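18/11/2018 — Ekdale kit on trial, laundry bench

Spent most of the day with the two-arm kit that Ekdale have let us have until the trial money runs out, and I want to get this down while I still remember it (my notes from September were hopeless, sorry to anyone who tried to use them). Ernő Lakatos did the mounting with me and was very patient about the cables. The quote says 2000 for the arms and another 600 for the grippers and spare pads, which I still think is fair for what we get, though Marquez would do the pads alone for 200.

Top loaders are a nice hard test, I find. The arms have to come in over the rim and then lift, and anything with sleeves wants to stay behind with the rest of the load. 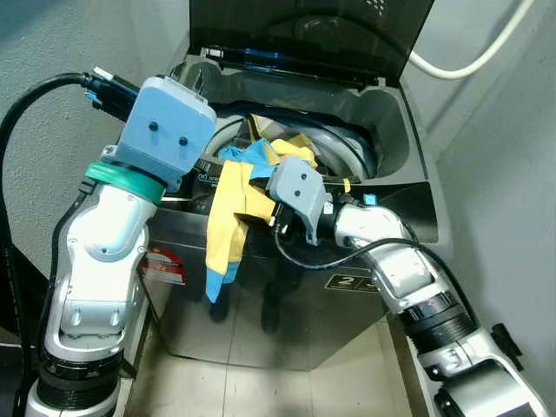 Right gripper on the yellow-and-blue garment at the front of the drum, sleeve hanging down over the rim.

I do like how small the gripper heads are! The cable on the right arm I like less — it runs in a long curve across the front of the washer, and I would want it clipped up before we let Zukow see the thing. Ernő has asked Ekdale for a shorter one. Still to do: read the service terms again, ask what happens after the 2000 hours, and find the other box of pads.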